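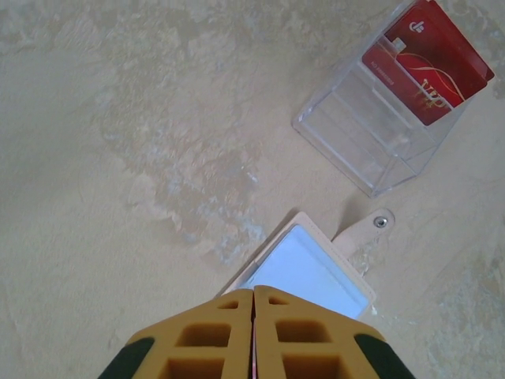 Pour Consuelo Mateos, un jeu de société qui dépasse deux heures est un jeu mal réglé. Elle me l'a écrit hier, je réponds en quelques messages.

Perkari dure trois heures à 4 joueurs. La première heure sert à comprendre ce que veulent les autres. Si on la coupe, il ne reste que du calcul.

Rulora se plie en quarante minutes. On y joue souvent, on en parle peu après.

J'ai noté mes parties depuis décembre. 10 longues, le reste en format court. Je me souviens des longues, avec les scores.

Là où elle a raison : l'attente entre deux tours. À Perkari, Ramil a eu le temps de faire la vaisselle.

On joue maintenant avec un sablier pour la phase d'achat. Ça suffit, la partie descend à deux heures et demie.

Le livret reste mauvais. La règle des dettes est expliquée deux fois, et pas de la même façon. On applique la seconde version.

Prochaine partie à 20 h, il manque une personne.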